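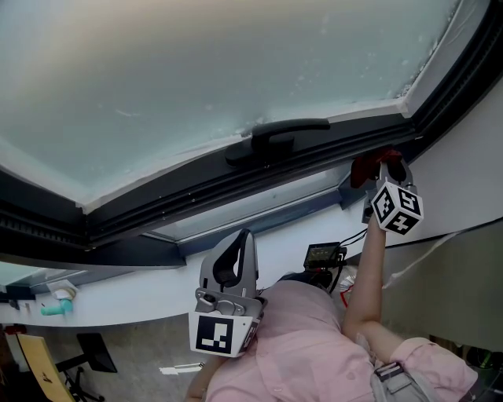
Roof window

Reading time: 2 min

A roof window, in many countries also called a skylight, is a window which is built into the slope of a roof. It gives daylight to the rooms directly under the roof, for example attic bedrooms, studios and stairways. The usual parts are the outer frame, the sash, the pane, the rubber seals and the handle. Some models have also small vent slats, through which air can pass while the window stays closed.

Glass

The pane may be clear or frosted. Frosted glass makes the light softer and hides the view, so it is often chosen for bathrooms. Because the pane is tilted, dust and small specks are seen on it more easily than on an upright window, especially in the morning.

Handle

The handle can be placed at the top or at the bottom of the sash. A bottom handle is easier to reach when the window is installed high. In the town of Nerkska, where many older houses received attic rooms, the bottom lever is the common type. The builder Meron Nigatu, who worked there for the firm Bustlow, recommended to fix it not higher than 7 feet above the floor.

Cleaning

The inside of the frame is wiped with a soft cloth, beginning with the rail under the handle, where hands leave marks. The grooves are cleaned after this with a dry brush. Rubber seals should not be treated with strong cleaners. Many households do this work 2 times in a year, the first time in April, when the pollen begins.
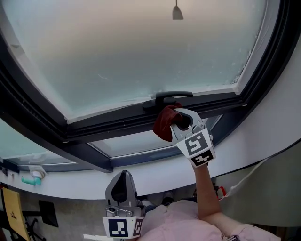 Lever handle on the lower rail of a roof window with frosted glass.

Condensation and frost

Warm air from the room meets the cold pane and leaves water on it. In strong cold the water can freeze, mostly near the edges. Short airing of roughly 4 minutes, repeated during the day, reduces the problem. A curtain that closes tightly can make it worse.

See also: Attic; Dormer; Window handle

Last changed: 2025-06-04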